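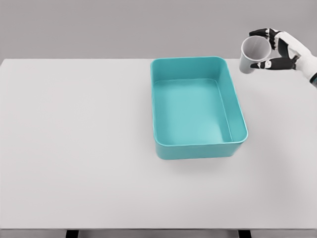

A paper cup and a teal bin.

About Us

Welcome to Galter Animal Clinic! If you've found this page you're probably looking for a new vet, or you have just brought home a puppy and are wondering what on earth happens next, and either way we're very glad you stopped by.

We are a small practice for dogs, cats, rabbits and the other little creatures people love (yes, we see rats, and yes, we enjoy it). Our building is on Sellum Road, the low brick one past the feed store, with parking in front and a side door for cats who would like to avoid the dogs. Please use the side door if your cat is a worrier. Just ring the bell and we'll come and get you.

How we started

Dr. Roel Mulder opened the clinic after a good many years working for a large mixed practice out in Burum, where he spent his mornings with dairy cows and his afternoons with everybody's spaniels. He liked the cows very much, but he found that he wanted more time with each family than the schedule allowed, and so he rented two rooms, bought a secondhand exam table and put up a sign. The same table is still in Room 2, and it still squeaks when you raise it.

Dr. Lăcrămioara Costache joined him a couple of years later and is now a full partner. She looks after most of our surgery and dental work, and she is the person to ask for if you have a rabbit, a guinea pig or an elderly cat with kidneys that need watching. We moved into the present building on Saturday, May 15, 2021, with a great deal of help from clients who turned up with pickup trucks and would not take no for an answer. Thank you all again!

The team today

There are eight of us now, counting both doctors. You will usually meet one of our technicians first, and they'll weigh your pet, ask how things have been going at home and write down anything you're worried about, even if it seems silly to you. It rarely is. We look after 1,450 animals at the moment and we do try to know them by name, though we ask for a little patience with the Bellas and the Lunas.

Our appointments are longer than you may be used to. We would much sooner sit on the floor with a nervous dog for ten minutes than lift him onto a table he's frightened of, and that does mean we sometimes run a bit behind. If you're in a hurry, ask the front desk for the first slot of the morning.

Lab work and records

Blood and urine tests are mostly done in the building, and anything more complicated goes to the Hermans laboratory, who send a courier every weekday afternoon. We call you with the results ourselves, good or bad. If you're coming from another clinic, let us know which one when you book and we'll ask them for your pet's history, with your permission of course.

Hours and visits

We're open Monday through Friday until 7 in the evening and on Saturday mornings. In August we close on Saturdays so that everyone gets some vacation, and the answering machine will give you the number of the emergency hospital. New clients are welcome to come by for a look around before booking anything. Bring the dog along too, and we'll find him a biscuit.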